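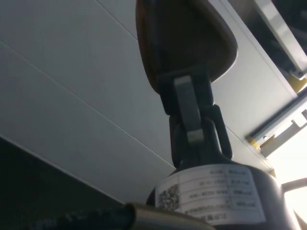 Bottle cages, lids and spare gaskets: what survives on a long walk?

Posted in Walking and Camping > Kit and Repairs

Tunutico

I am replacing the drinks containers I use for day walks and for one longer trip in June. At present I carry two soft plastic bottles and a steel flask that came from a jumble sale. The soft bottles taste of washing-up liquid whatever I do. The flask leaks slowly when it lies on its side, which is how it travels in my rucksack.

What I want to know is:

Is a leak from a screw lid normally the gasket or the thread? The gasket looks fine to me. It is a flat ring, pale grey, and sits in a groove inside the lid.

Is it worth buying a flask with a hinged or linked lid, so the lid cannot be dropped? I have lost one down a bank already. My worry is that the hinge is one more part to break and I would not be able to mend it on the path.

Weight matters, though not to the gram. The present flask is 495 g empty on the kitchen scales. I would accept the same again if it did not leak.

I have searched the older threads but they are mostly about keeping tea hot, and I only carry cold water. Budget is modest.

4 replies hidden by your filter settings. Sorted by votes.

Sfakianakis

Gasket, in most cases. A flat ring can look sound and still have taken a set, meaning it has been squashed for so long that it no longer springs back. Take it out with something blunt (a wooden skewer will do, a knife will nick it) and lay it on a flat surface. If one face is shiny and the other dull, or if it will not lie flat, replace it.

Before ordering one, clean the groove. Limescale collects under the ring and lifts it on one side. Leave the lid in white vinegar and water for an hour, rinse, and dry the groove with a corner of cloth. Refit the ring dry. Do not use cooking oil or petroleum jelly on it. Oil goes off, and petroleum jelly attacks some rubbers.

Then test as follows. Fill the flask to the top with cold water, close it hand tight, dry the outside and lay it on newspaper overnight. A damp patch under the lid joint points to the gasket or the rim. If the rim has a dent you can feel with a fingernail, no gasket will cure it for long. A worn thread shows up differently: the lid can be rocked from side to side when it is nearly closed, and it may jump a turn when you tighten it.

To size a new ring, measure the groove and not the old ring, which will have spread. You need the inside width, the outside width and the depth. The new ring should stand slightly proud of the groove before the lid is closed.

On linked lids, look at how the link is fixed at each end. There are three common types. A moulded strap is light and cheap, and fails by splitting where it bends. A single pin through a plastic ear is neat, but the ear cracks if the flask is dropped on it. A metal swivel, with one part looped through another, puts up with knocks but adds weight and rattles. Any of them will do for day walks. For the longer trip I would take the swivel, or a plain lid with a loop of cord tied round it.

One point about the swivel type. Grit gets into the joint and grinds it. Rinse it under the tap when you get home and let it dry open.

Kirnus

just get a new one, not worth the bother for a jumble sale flask. mine is steel, the lid comes right off and I have never lost it. Put it in your pocket when you drink

Traltatent

I agree with most of the first reply but would add two things.

The flask may not be the right shape for lying flat. If your rucksack has side pockets, carry it upright and the leak may not matter at all. If the pockets are too shallow, a strap round the neck of the flask and through the compression buckle will hold it.

Secondly, 495 g is heavy for a cold water container. A flask that size is probably double-walled, and you are carrying the second wall for nothing if you never fill it with anything hot. A single-wall steel bottle of the same capacity is much lighter and has no plastic taste. The drawback is that the outside sweats in warm weather, so keep it away from your map.

For the soft bottles, try a level teaspoon of bicarbonate of soda in each, filled with warm water and left for 14 hours or so, then rinse twice. It shifted the soap taste from mine. Store them with the lids off.

Tunutico

Thank you. I did the newspaper test and the patch was under the joint on one side only. There was scale in the groove at that point. It is soaking now. I have ordered a ring as well and will look at single-wall bottles before June.

This thread has been viewed 1,506 times. Log in to reply.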